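Forum > Floors, walls and ceilings > Workshops and shared units

Thread: Shiny tiles, cables everywhere, tape coming up. What would you do first?

chaiwat_y
Posted June 16, 2024

Hi all, long time reader, hardly ever post. Took over looking after the Rarkitz unit in February and the floor is driving me up the wall. Big white gloss tiles, cables all over them, hazard tape that I keep having to redo. Room itself is good, loads of height, brick at the far end, so I want to get it right. Got a small budget, not a big one.
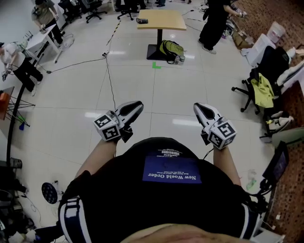
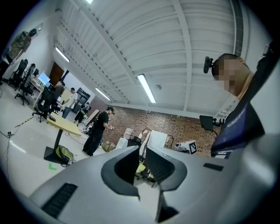

Chaiwat Yensuk
Unit coordinator, Rarkitz
Member

So, in no particular order:

Cables. They run across from the side to the middle of the room, plus a bit that wanders off wherever it likes. Thin black stuff mostly. Run is about 11 metres if I go round the edge properly, less if I go straight over.

Tape. The yellow and black comes up at the ends after a fortnight or so. Edges go furry and grey. I've had two different rolls now, same result. The little green corner bits stay down fine, which annoys me more than it should.

Glare. Ceiling tubes bounce straight off the tiles. Late afternoon it's like working on an ice rink.

Bags. Everyone shoves them under the table against the base. No hooks anywhere.

Landlord says no drilling the tiles. Walls are a maybe, brick "with permission in writing". What would you do first? Ta

---

mopandbucket
Tape first, cheapest. What are you cleaning the floor with? If it's anything that says shine or gloss or "leaves a protective layer" then thats your answer, you're sticking tape to polish. Strip it back with warm water and a drop of washing up liquid, rinse, dry, wipe with isopropyl where the line goes, wait, then tape. Roll it down hard with something. I use an old wallpaper seam roller.

Also tape doesn't like bridging grout. It sits on the tile edges with air under it and every shoe that goes over pumps it up and down. Yours goes diagonally so it's crossing grout the whole way.

---

Tilly_P
^ this. Run it parallel to the tiles and keep off the joints and it'll last three times as long. Diagonals look smart for a week.

---

gantry_geoff
Disagree on tape first. Cables first. Tape is a tidy-up job, a cable on gloss tile is somebody's wrist. Seen it. Get them off the floor before you spend a penny on anything else.

And I'd go overhead. You've got a beam and joists right there in the second photo, long white beam going off on the diagonal, joists across it. Could have been made for it. Run a tray or a catenary wire along, drop down over the table on a curly lead, done. Nothing on the floor at all.

---

chaiwat_y
Cleaner is whatever was under the sink when I got there, label's half gone, smells of lemons. I'll go and look properly.

Geoff I like overhead but that ceiling is HIGH. Would need a tower and probably the landlord's blessing as well. Not sure he'd count the beam as a wall.

---

gantry_geoff
Hire a tower for a day. Beam clamps, no holes. He can't complain about a clamp.

---

rocio_b
He absolutely can complain about a clamp. Rocío Barrera here, I look after the leases on a few units like this so speaking from the other side of the desk – anything hung off structure needs asking about first, clamped or drilled or tied on with string. Usually it's a yes for a few kilos of cable. But ask. Send a sketch with the weight on it, people say yes to sketches.

Also there's a detector up there by the brightest light, and ducting down one side. Don't run anything across or in front of either. That's the bit that'll get you a letter.

---

gantry_geoff
Fair enough on the detector. Still think the clamp thing is daft.

---

rocio_b
Lots of lease stuff is daft. Still signed it.

---

chaiwat_y
Noted re detector, wouldn't of thought of that.

---

Tilly_P
If you can't go up, low profile floor covers. The rubber ones with a slot underneath. Get a bright one or a dark one, don't get grey or clear on white tile, defeats the object. And go round the perimeter then ONE crossing at right angles to where people walk. People step over one straight thing without thinking. They don't step over a squiggle.

---

kettle_on
Rubber covers slide about on gloss tile. We had them at the Grulitow hall and they'd be a foot out of place by lunch. Had to put double sided under the lot and then peeling that up was a whole weekend. Just saying.

---

Tilly_P
Depends on the cover. Heavy ones stay put. Cheap ones from the bargain bin don't, no.

---

kettle_on
Ours weren't cheap! 29 quid a length and they still wandered.

---

mopandbucket
Was the floor polished though?

---

kettle_on
...yes probably

---

mopandbucket
:)

---

sam_from_unit_nextdoor
Different question, why white gloss in a workshop at all? Was it a showroom? Matt would sort glare and slip in one go. There's an etch treatment you can put on glazed tiles, takes the shine down and gives it some bite. Did a kitchen with it. Bit blotchy in one corner but you'd have to look.

---

rocio_b
Please nobody etch a landlord's tiles.

---

sam_from_unit_nextdoor
Alright alright. Mats then.

---

chaiwat_y
Before my time but yes I think it was a showroom, bathrooms or cars, depends who you ask. Not etching anything.

Mats I did wonder about. Would have to be something low and flat, stuff gets wheeled about. And I'd want the edges to not be another trip hazard.

---

Tilly_P
Interlocking vinyl tiles, the garage sort. Loose lay so no glue, ramped edge strips, lift them when you leave. Do the middle bit round the table only, leave the rest. Kills the reflections exactly where you're looking down, and you get a surface tape actualy sticks to.

You could lose a cable in the joint underneath some of them too. Check the underside, some have channels moulded in and some are flat.

---

gantry_geoff
Now that's not a bad shout. Wouldn't put mains under it mind.

---

kettle_on
Vinyl ones smell for a month. Open the doors. Otherwise fine, we've got them in the store room and they've been ok, bit of curl where the sun gets them.

---

mopandbucket
And they trap grit at the joins. Hoover before mopping or you're making soup. I'd honestly still clean what he's got first and see. It costs a bottle of washing up liquid.

---

chaiwat_y
How would people do the lights? Long tubes, look like fluorescent to me. If I'm doing mats in the middle that's half of it but the rest of the floor still glares.

---

oldsparks
Diffusers. Or swap for LED battens with a frosted cover when the tubes go, the glare off the floor is a reflection of the fitting so the softer and wider you make the fitting the softer the streak. Won't vanish. Gloss is gloss. Turning one off sometimes does more than you'd expect, see which ones are switched together. Worth half an hour with a mate on the switches before you buy anything.

Fixed wiring is not a DIY job in a leased unit before anyone starts.

---

sam_from_unit_nextdoor
Or some big rugs lol

---

oldsparks
No.

---

Tilly_P
Bags! Nobody's done bags. Freestanding coat rail by the door with a shelf under it. Doesn't touch the walls so no permission. The one leaning on the table base in the first photo is a decent size and if somebody pulls a chair up they're going to have it with their feet. Water bottle too, on gloss tile, in a room full of cables. No thanks.

---

kettle_on
People won't use the rail though. We put a rail in. They put coats on it and bags under the table same as ever. They want their stuff near them.

---

Tilly_P
Then a hook under the table top? Clamp on type, edge of the table.

---

gantry_geoff
On a single pedestal? Hang a full rucksack off one side of that and see what happens. Those want the weight in the middle. It's a café table basically. Fine for a laptop and a cuppa.

---

chaiwat_y
It does rock a bit if you lean on the corner yes. Not the table's fault, I think the foot sits across a joint. Crate under it maybe? Plastic crate, stuff goes in crate, crate's against the base.

---

kettle_on
Crate works. We did crates in the end. Put a bright one in so you see it.

---

rocio_b
Crate beats hooks. And if you want a proper coat rail on the brick, put that in the same email as the beam. One email with everything, not six. I can't tell you how much nicer people are about one email. Fix into mortar not the brick face, then it can be filled when you go.

---

gantry_geoff
Depends on the mortar. If it's old soft stuff a fixing in the joint holds nothing. Brick every time for anything with weight.

---

rocio_b
For coats? Mortar. I've had to chase people for faces blown off bricks and you can't patch that so it doesn't show.

---

gantry_geoff
Agree to differ.

---

oldsparks
Both of you are right about different walls. Poke it with a screwdriver Chaiwat, if it crumbles, freestanding rail.

---

Rawashdeh_fan
sorry to butt in, what's the tape for the green corners, ours leaves a horrible residue

---

chaiwat_y
No idea sorry, roll hasn't got a name on it. Found it in a drawer. If I find out I'll post.

---

mopandbucket
Residue – white spirit on a rag, small patch, then soapy water. Not on vinyl.

---

chaiwat_y
Right, went and had a look at the cleaner. Back label says "for a lasting shine". So that's me told.

Plan as it stands. Scrub the lot this week, no lemon stuff. Retape square to the tiles, off the grout where I can. Cables round the edge with one straight crossing in a heavy cover. Crate under the table. Then one email to the landlord with beam, rail and lights all in it, sketch included. Vinyl tiles if there's money left, got a Wakix catalogue here somewhere but not priced it up yet.

Geoff if he says yes to the beam I'll be back asking about clamps.

---

gantry_geoff
He'll say yes. Measure the flange before you ask, they come in different sizes and I guarentee you'll order the wrong one otherwise.

---

Tilly_P
Heavy cover, dark colour. Don't let them sell you grey.

---

kettle_on
And let it dry properly before taping. Overnight. We didn't.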